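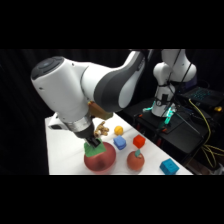

Home Diary Index Links
Search this site Go

June, 6.40 am

Sorted the toy tub before breakfast. It has been on the list since we moved it out of the hall cupboard, and the lid no longer seats properly when everything is thrown in at random. White table wiped down first with warm water and a drop of detergent, dried with a tea towel.

Method as per the last sort. Everything out, grouped by shape, and only then by colour. Colour first is a mistake I made in the previous entry. It puts a ball next to a cube and the cube always loses, being the one that stays where it is while the ball goes under the fridge.

Balls. The red one is the largest and takes up more of the tub than it deserves. It goes in first, bottom corner, and the rest packs around it. The small yellow one fits in the gap beside it. Checked the red for splits along the seam with a thumbnail and found none. Wiped it twice, as the gloss shows every fingerprint.

Cubes. The two blue ones go along the long wall of the tub. The rounded edges on the light blue mean it doesn't stack squarely and I have given up trying. Side by side is fine.

Flat pieces. The green square is the awkward item. Stored upright it slumps, and stored flat at the bottom it picks up grit. Laid over the red ball it holds its place and weighs nothing, so that is now its assigned position. Noted on the card inside the lid.

Lumpy item. I have been calling it the ginger. The household is divided between ginger and nuggets and I don't intend to settle it. It doesn't nest with anything. Goes in last, on top, knobs down.

Tub is the Winine, 700 mm on the long side. I had considered the Dubey, which is deeper, but a deep tub only means the small things migrate to the bottom and the whole lot gets tipped out to find them. Shallow and long is the better geometry for this. The Winine lid has four clips, one of which has gone white at the hinge and will fail. Wrote to Bridbridge asking whether clips are sold separately. If not, a strap will do.

7.25 am

Lid on, all clips closed. First time in months. Lifted the tub by the handles and tilted it each way to listen for movement. Slight knock at the left end, which was the yellow ball. Opened it, packed a folded face washer into the gap, closed it again. Silent.

Trimmed 3 mm off the felt under the shelf bracket so the tub slides in without catching. Should have done that when the bracket went up. The shelf is the old Prurholm one from the laundry, repainted grey, a colour I still regard as provisional.

Remaining: wash the face washer's replacement, relabel the tub end, find the second roll of label tape. Labels to be printed in capitals this time, as the lower case was hard to read from the doorway.

Tea, then the cutlery drawer if the rain keeps up.

This site uses cookies to remember your settings. Accept Decline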